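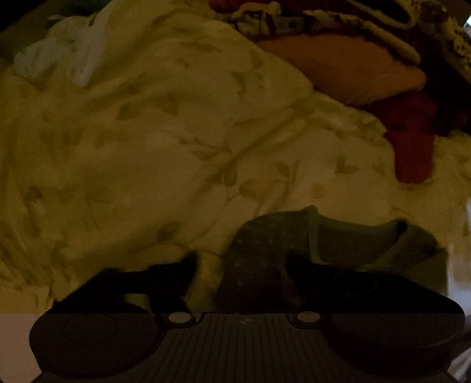
Bedrooms are where a gripper earns its keep, or so I've come to believe after a month of trying two of them at Londico's test flat, and I went in expecting the kitchen to be the hard part. Hard things stay where you leave them, bless them, but cloth wanders off with its neighbours. Going for the grey fabric with the tiny white polka dots, the black fingers had a strip of cream duvet pinched between them as well, and I must admit I laughed out loud!

The Reton, at £800, has the softer touch and is kinder to thin cotton. The Clever costs £2,000 and closes faster – a little too eagerly for my taste. We logged 277 grasps in June, all on the same Xenos controller, and by teatime on the last afternoon I was reaching for the Reton without thinking.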